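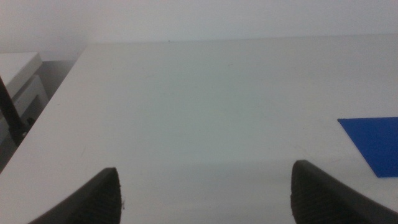
Slide 1. Pale table, and a bit of blue over on the right.

Hi everybody, I'm Shona Baird, and I'm going to talk about tables for a while (sorry, Donnie, I know you've heard this one!). Leave slide 1 up while people find seats.

I used to do everything on a dark workbench at Urndale, and I lost things on it constantly. Screws, caps, a whole pencil once. Then I switched to a plain light top and wow, what a difference. You see every speck. You also wipe it a lot more, fair warning.

Pause here, ask who works on a dark surface. Wait for hands.

So the next thing I want to sell you on is one patch of strong color. A white thing on a pale table just melts away, and I've squinted at enough of them. Put down a blue mat and there it is!

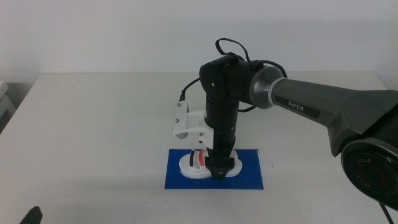 Slide 2. White piece on the blue mat, dark strip and red strip inside.

Look how the rounded edge pops against that blue. My mat needn't be big either, just a little wider than the thing on it. I paid almost 30 dollars for my first one from Moncrieff, which was silly, craft foam does fine.

Mention the Elimo handout, 119 copies by the door. Then questions.

Search talks Go

Comments

Donnie Carnegie: Went home and painted my bench. Still losing screws.

petra_w: Does green work as well as blue?

Shona Baird: Green's great, just keep it flat and not shiny!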